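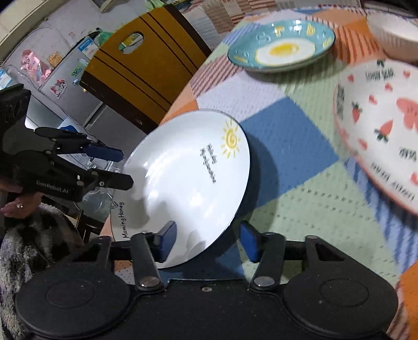
Figure 1. The "Morning Honey" plate on the patchwork cloth.

Words on the Breakfast Table
Final report, Everyday Objects project

Why I picked plates

My first idea for this project was chairs, and I spent two weeks on it before admitting that I had nothing to say about chairs. Then one morning I was eating toast and noticed I was reading my plate. I wasn't reading it for information (there isn't any), my eyes just kept going back to the words. I started wondering how much of what we eat off has writing on it, and whether anybody looks at it once it's theirs.

So that became the question. Do people read their dishes? And does it matter where on the dish the words are?

I borrowed plates from everyone who would let me walk out of their kitchen with one, and bought a few more at Leltus, the thrift store behind the bus station. I ended up with 15 plates, and 7 of them had words. The rest had flowers, stripes or nothing at all, and I kept them in as the comparison group.

The plate in Figure 1

This is the one I got most attached to, so I'm going to go on about it a bit. It's large and white with a glossy glaze, and a thin dark line along the rim. "Morning Honey" is written at the edge in black script, and it follows the rim, so depending on how you set the plate down you might be reading it uphill. There's a little leaf-like drawing next to the words. Then over by the rim in another spot there's a yellow sun with a spiral in the middle and short rays that don't touch it, and two lines of very small lettering beside it that look like somebody's handwriting.

What I like is that the drawings are kept so simple. The sun looks like something you'd doodle on the phone. My Leltus plates mostly go the other way, with a big printed slogan right where the food goes, and I found that the slogan disappears the second you put an egg on it. Rim words stay visible through the whole meal. I know this sounds obvious written down! It was not obvious to me until I had fried a lot of eggs.

The cloth

I hadn't planned to write about the tablecloth at all. I used the patchwork one because it was already on the table in our apartment and I was too lazy to fold it up. Then in the first round of breakfasts people kept commenting on the cloth and ignoring the plates, which was a little insulting to the plates.

I think this is worth a paragraph, because it changed my results. A patterned cloth is busy, and a white plate on top of it works like a blank page. Your eye goes there to rest. When I did a second round with a plain gray sheet over the table, the flowered plates got more attention and the plates with words got less. My guess is that small black lettering needs a noisy background around it to feel calm, but I only had the one sheet and the one cloth, so please take that as a guess.

What I did

Each tester came for breakfast (toast, eggs, fruit if I had been to the store) and got one plate. I didn't tell them what the project was. I said it was about eating habits, which I felt bad about and explained after. When they were done I took the plate away and asked them to draw it from memory on an index card. Then I asked if there had been any words on it.

I got 30 cards this way between August and the end of the term. A few people came twice, with different plates, and I marked those cards with a star in the corner so I could pull them out later. I was going to do a proper score sheet like the one in the Ladefoged handout, with points for each detail, but after trying it on the first handful of cards I dropped it. It gave a high score to a really tidy drawing of the wrong plate.

What came back

Most people who had a plate with words remembered that there were words. Far fewer could tell me what they said. With the slogan plates people often got one word right and made up the rest, usually something about coffee.

The Morning Honey plate did better than the others. People remembered "honey" almost every time and sometimes turned "morning" into "good morning." A couple of them drew a bee, and I want to be clear that there is no bee! I think the word put it there. Everybody remembered the sun, though they drew it in all kinds of places, including dead center.

Hardly anyone put in the small lettering near the sun. One tester drew it as two wavy lines, and that was my favorite card of the whole project.

I also noticed people turning their plates. If the words were upside down for them, they'd give the plate a little nudge until it was right, often while talking about something else -- I don't think they knew they were doing it. That wasn't part of my plan, so I only started writing it down halfway through and can't give a fair number for it.

Problems

Shine was a pain. Glossy plates pick up the light from our kitchen window, and at 9 in the morning there's a white patch right across the glaze that makes small writing hard to see from some seats. I moved the table once and it helped, but that means my early cards and later cards weren't made under the same light.

The other problem is that all my testers are people I know, and they were being nice. I'd like to try this with strangers. I asked at Brosov, the café near campus, if I could swap in some of my plates for a morning, and they said maybe after the holidays.

I also broke one of the Leltus plates in the sink. It was a striped one and had already been used, so no data was lost, only the plate.

If I did it again

I'd use fewer plates and more people. I'd write down the nudging from day one. And I'd make my own set, the same white plate each time, with the same two words in the center, on the rim, and on the underside, and see what people draw. The ceramics studio at Wusorov does short runs with your own artwork, but the price only starts making sense at an order of 1000, and my cupboard is full. Ceramic pens and the oven are probably the way to go.

The index cards are in the envelope at the back of this folder, starred ones on top. The plates have gone back to their kitchens, apart from Morning Honey -- I asked if I could hang on to that one a little longer.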